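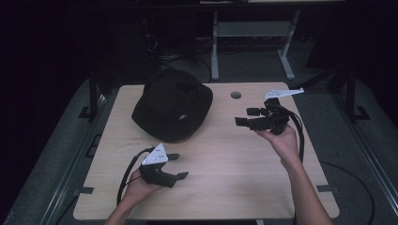 Week 9: Soft goods on a hard top (caps, brims, crowns)

Handout for the folding and care unit. Read before Monday's practical, 12 December 2022. Bring one cap of your own, any color, clean.

Starting position
Cap on the table, dome up, brim toward you or off to one side. Black fabric is the hardest to judge, every bit of lint shows and the seams don't. Work with the cap well in from the table edge.

Shape first, then clean. Crown is held up by the front panels only, the back is soft. Press a dent out from inside, never pinch it from outside. Logos: leave alone, brush around them.

Brims
- card core (older caps): no water at all
- plastic core: damp cloth ok, dry flat
- don't know? treat as card

Storing
Three ways, covered in October, quick recap. Nested (crown in crown, all brims same way). Single on a shelf. Folded back panel into front, fine for travel, bad for months. The Ferrand stockroom exercise had 200 caps nested in columns and the bottom ones lost there shape, so keep columns short.

The table
Pale wood-grain top, rounded corners. Wipe with the grain, dry cloth after. Old reddish scuffs do not come out with the Cilura cleaner, stop trying, you'll dull the finish. Check for crumbs and stray fibers before a dark cap goes down.

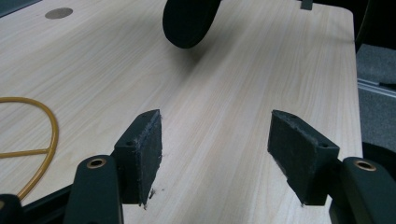
Fig. 2. Tabletop, wood-grain surface with glare. Grain runs on the diagonal from this side.

Glare: move yourself, or turn the cap. Lint is easier to see from low down.

For the write-up
One page. Say which brim core you had and how you could tell. Sketch of your fold, labeled. Broninetti chapter on headwear is optional but the section on sweatbands is usefull, the Titis sheet covers the same ground shorter. Item code for the practise caps is 3567, put it at the top.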